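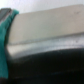 **Elżbieta Zawadzka**

The chapter and verse numbers in a printed Bible are a finding aid. They belong to the same class of object as a shelf mark or a page number. My argument is that publishers should set them in the margin, keep them out of the text block, and stop letting them decide where a paragraph begins.

The history is short. The chapter divisions in common use date from the thirteenth century, and the verse numbers in printed Bibles from the sixteenth. The Hebrew text had its own marks for the ends of verses well before that, and its own system of paragraph breaks, which often disagrees with the chapters. The Greek manuscripts had several older schemes of division. What most readers take for the structure of the text is one late layer placed over several earlier ones.

The layer has known faults. The first creation account in Genesis runs through the seventh day, but chapter 1 stops after the sixth, and the seventh is assigned to chapter 2 along with the start of a different account. The servant poem usually cited as Isaiah 53 begins three verses earlier, at 52:13. In First Corinthians, the sentence "Be imitators of me" closes an argument about food and conscience, yet it is numbered 11:1 and stands at the head of a discussion of head coverings. These cases are in every introductory handbook. The handbooks note them and the printed editions go on starting a new paragraph, with a large numeral, in the wrong place.

I spent most of a winter checking references for the Ladefoged commentary series. The file held 3617 of them. A reference is a simple thing to check if everybody uses the same numbers, and everybody does not. Hebrew editions usually count a psalm's title as part of verse 1, or as a verse of its own, or in a few cases as two verses. Most English editions do not count it at all. Joel has three chapters in one tradition and four in the other. Malachi has the reverse problem. Of the errors I sent back to the authors, the largest group by far came from moving between systems without saying so.

Igor Makowska, who edited the series, took these errors as a reason to give the numbers more prominence. His view is that a reader who sees the numeral clearly will cite it correctly. I think he has the cause wrong. The authors saw the numerals perfectly well. They trusted them as part of the text, and so did not ask which edition they came from.

There is a second cost, and it falls on ordinary reading. A numeral inside a sentence is an interruption. In the letters of Paul, one sentence may carry four or five of them. Readers learn to pause at each one, and then they learn to quote what lies between two pauses. A clause that depends on the clause before it gets printed on a card by itself. "I can do all things" is the usual specimen. The sentence before it is about going hungry and having plenty, and few of the cards include it.

The Privitlow reading group, which I attend, went through Mark last September in a typescript with no numbers in the body. Czesław Zieliński prepared it and put small marginal figures at every tenth line. He broke the text by episode and got roughly 18 sections to each half of the book. The first evening was slow because people could not find their place. After that the complaint was not repeated, and the discussion dealt more with how one episode led into the next. That is a small trial with a willing group and I would not rest much on it.

Three objections deserve an answer.

The first is that preachers and teachers need to direct a room full of people to one sentence. They do, and a number in the margin will serve them. Editions of Greek and Latin authors have worked this way for a long time.

The second is cost. Hubert Borkowska, who sets type for Brillix, tells me that marginal numbers take more care in narrow columns, where two verses may begin on the same line. I accept this. A single column removes most of the difficulty and adds pages. A publisher who issues one text in 17 bindings can afford to set one of them in a single column.

The third is that reader's editions with no numbers already exist, so anyone who dislikes the numerals may buy one. But a text with no numbers cannot be cited, and it ends up as a second book, kept for leisure. The standard edition stays as it was. I want the change made in the standard edition, with the numbers kept and moved.

I would also ask for one line at the foot of the contents page stating which numbering the edition follows and where it departs from the Hebrew. The information fits in a table of half a page. I have seen it in only a few of the Bibles I own, and in one of those it was wrong for Joel.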